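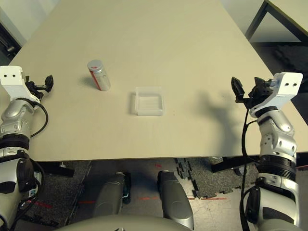 Comparing Two Grippers with a Can and a Plastic Tray

By Ingvild Viklund
December

Sooner or later somebody in your building will ask which gripper is better, and they will want the answer by lunch. You can give them one by Thursday. What follows is the routine I use for two-armed robots with a two-fingered gripper on each wrist. It needs no special fixtures and hardly any math.

I wrote it while choosing between finger sets from Javevetti and Sengar. Swap in whatever names are on your own invoices.

What you need

A plain table with a matte top. One metal can with a flat lid. One small, shallow, square plastic container, open at the top, the frosted kind. A notebook, or a spreadsheet if you trust yourself to type with a robot moving next to you.

The can is the easy customer. It is upright and round, and it looks the same to the fingers from any side. The container is the one that will ruin your afternoon. Its walls are thin, and the tabletop shows through them, so your camera may decide it's a slightly odd patch of table. Keep it in the test anyway. Every gripper I've met does well on cans.

Step 1. Park the arms

Bring both arms up at the sides of the table, fingers pointing in toward the middle, and save that pose. Every trial starts from it. Check the cables while you're there. A cable that hangs nicely in the parked pose can still snag when the wrist turns over, so run each wrist through its full turn once, slowly, with your hand on the stop button.

Step 2. Place the objects

Stand the can left of center and put the container near the middle, a little closer to the robot. Mark both spots in pencil. I skipped the pencil the first year and have a very tidy set of numbers that mean nothing.

Now look at the shadows. An arm held over the table can throw a big soft one, and my detector once spent a morning reaching for it with great confidence. If yours does the same, move the lamp before you touch the code.

Step 3. Set the force low

Start at the lowest grip force the controller allows and raise it until the can stays put through a lift. Write that number down and leave it alone. Then do the same for the container, which wants far less. If the walls bow inward, you have gone too far, and you'll need another container. Buy 6.

Step 4. Run the trials

Do 8 lifts per object per gripper. Lift, hold for 5 seconds, put it back on the pencil mark. Score each one as held, slipped or missed. Resist the fourth category, "nearly," which Ravindra Srivastava added to our sheet and which soon held most of the results.

For the container, run one set pinching a single wall and another gripping across two opposite walls. These are different tests and the winner can change between them. Ours did — twice.

Step 5. Swap sides

Move the left gripper to the right arm and the right one to the left, then do it all again. Yes, all of it. One arm is always calibrated a bit better than the other, and without the swap you are comparing arms. Redo the tool offset after you bolt things back on.

Step 6. Read the sheet

Ignore the can results unless something dropped it. Look at the container misses first, then the slips. Misses usually point to the camera or the calibration. Slips point to the fingertips or the force setting.

If the two grippers come out level, pick the one whose fingertips you can replace without removing the whole bracket. Shalini Shakya timed this for us and her notes contain some language I can't print here.

Put the pencil away somewhere you'll find it. You'll be asked to test a third gripper next week.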